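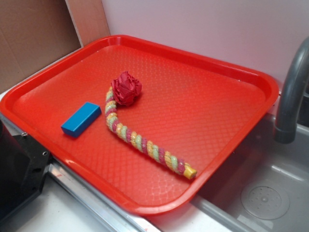 Ata da reunião de acompanhamento do posto automatizado de triagem
Cudusum, sala de apoio da linha de artigos sortidos
Início: 14h00

Presentes: coordenação de produção, três operadoras da bancada, um operador de embalagem, manutenção, segurança no trabalho e representante da Turkitz, fornecedora do braço.
Ausência justificada: recursos humanos (enviou parecer por escrito).

1. Aprovação da ata anterior

Lida e aprovada com uma correção. No ponto sobre pausas, onde constava "intervalo do turno da tarde" passa a constar "intervalo de ambos os turnos".

2. Situação do posto

A coordenação informou que o braço continua em fase de ensaio na bancada junto à pia, com tabuleiro vermelho de fundo texturado. A peça em trabalho neste momento é o bastão torcido às riscas, artigo do sortido encomendado pela Bestotance. A encomenda é de 3,000 unidades e será feita à mão na totalidade. O braço só entra em produção depois de nova reunião.

A manutenção pediu que o tabuleiro seja fixado. Com o rebordo direito a sobressair sobre a pia, qualquer encosto o desloca e obriga a rever as posições programadas. A Turkitz concorda e propõe dois batentes aparafusados à bancada. Foi perguntado se a pia se mantém em uso durante os ensaios. Fica decidido que não, até haver proteção contra salpicos. 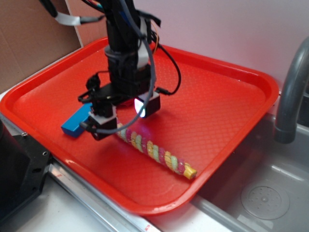

Braço sobre o tabuleiro, com a pinça acima do bastão e o bloco azul ao lado.

3. Cabos e segurança

A segurança no trabalho considera que os cabos em volta do braço têm folga a mais para um posto onde se passa com caixas. Pede calha ou braçadeiras antes do próximo ensaio. A Turkitz respondeu que alguma folga é necessária para o movimento das articulações, mas aceita rever o percurso com a manutenção.

Uma operadora referiu que a luz da pinça incomoda quem está sentado de frente, sobretudo no turno da noite. Será experimentada uma intensidade mais baixa. Se as imagens da câmara do punho perderem qualidade, estuda-se uma pala do lado da bancada.
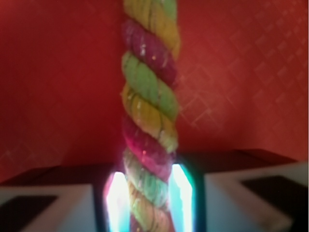 Bastão entre os dois dedos da pinça, visto pela câmara do punho.

4. Funções e horários

Foi o ponto mais demorado. As operadoras perguntaram o que acontece aos lugares da bancada se o posto passar a definitivo. A coordenação declarou que não há redução de pessoal prevista e que duas pessoas por turno passam para verificação e reposição de tabuleiros. As operadoras pediram que isto fique por escrito e assinado pela direção. Aceite.

O operador de embalagem chamou a atenção para o ritmo. Se o braço trabalhar durante a pausa, as peças acumulam-se na embalagem e a pausa deixa de o ser. Fica decidido que o braço para quando a equipa para.

O parecer dos recursos humanos propõe manter a categoria e a remuneração de quem mudar de função. As operadoras consideram insuficiente e pedem que a verificação seja reconhecida como tarefa qualificada. Sem acordo. O assunto transita.

5. Formação

A formação será dada pela Le Goff, em 5 sessões dentro do horário de trabalho. A primeira trata da paragem de emergência e é obrigatória para todos, incluindo limpeza e armazém. As operadoras pediram material em português, pois o manual recebido só existe em inglês e francês. A Turkitz compromete-se a entregar a tradução antes da primeira sessão.

6. Decisões e responsáveis

Batentes do tabuleiro: manutenção e Turkitz.
Percurso dos cabos: manutenção, com visto da segurança no trabalho.
Ensaio de luz reduzida: Turkitz, com uma operadora de cada turno.
Declaração sobre postos de trabalho: coordenação, para assinatura da direção.
Calendário de formação: coordenação e Le Goff.

7. Outros assuntos

Foi pedido um segundo banco regulável para a bancada. A coordenação vai ver se há algum disponível no armazém.

Próxima reunião em dezembro, na mesma sala.
Encerramento: 15h40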